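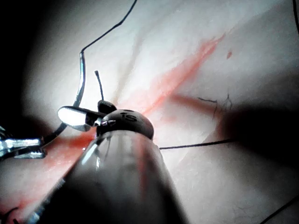 Suturing practice group - minutes, January

Present: Hamisi Kombo, Ferdinand Baumgartner, Eleri Phillips, Elibariki Kashindye, and me (Cường Kim, typing as fast as I can, so forgive the shorthand). We started a little after 4 p.m. because the Zallholm room was still being mopped.

Last month's notes were approved with one fix. I wrote that we had 400 packs of black suture left and it was 300. Sorry, everybody! Hamisi has already told purchasing.

1. Thread length
This took up most of the hour. Ferdinand wants everybody starting with shorter thread, and he's pretty firm about it. Eleri said fine for single stitches, but she hates running out halfway along a line and having to tie in a second piece. We went back and forth (a lot) and landed on this: short for interrupted stitches, your own choice for running ones, and write down what you used. Elibariki will add a line to the log sheet.

2. Wrapping and tails
Eleri talked us through how she likes her loops - two around the jaws, laid side by side, before going for the tail. I've been piling mine on top of each other for months and wondering why they jam, so that was a good ten minutes for me.
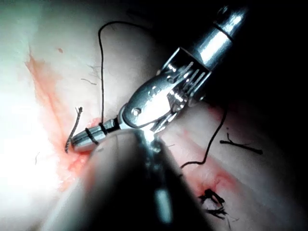
Hamisi brought up tails as well. He'd like them trimmed cleaner, with no fuzzy ends, and long enough that you can find them again when there's blood along the incision. Ferdinand said fuzzy ends usually mean tired scissors. We agreed to swap out the Varkent pair and see if that helps.

3. Passing the needle
Elibariki asked for more time on this, and I'm with him. Most of us are okay driving the needle and then get clumsy handing it over. He wants a full session of nothing but passing, no knots at all. Ferdinand grumbled that it sounds dull, then offered to run it. Done! 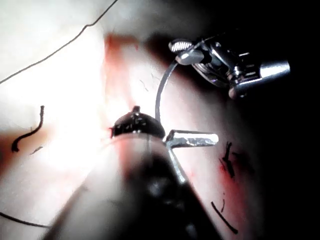 We also talked about where to hold it. Eleri grabs close to the tip, Hamisi likes a bit farther back, and they're both going to show their way next time so the rest of us can pick.

4. Lighting
Short one. Eleri finds the glare off pale tissue hard on her eyes after an hour. We'll try it a notch lower next session and anybody who hates it can say so.

5. Money
The Thoroddsen quote for needles came in at $900. Hamisi thinks it's high and will ask Casteo for a price too. Nothing gets ordered until he's heard back.

To do
Cường - correct the pack count in the file
Elibariki - log sheet
Ferdinand - passing session, new scissors
Hamisi - Casteo quote
Eleri - ask about the lights

Next meeting is in February, same room, 3 p.m. so we're out before the mop shows up. Ferdinand has the key.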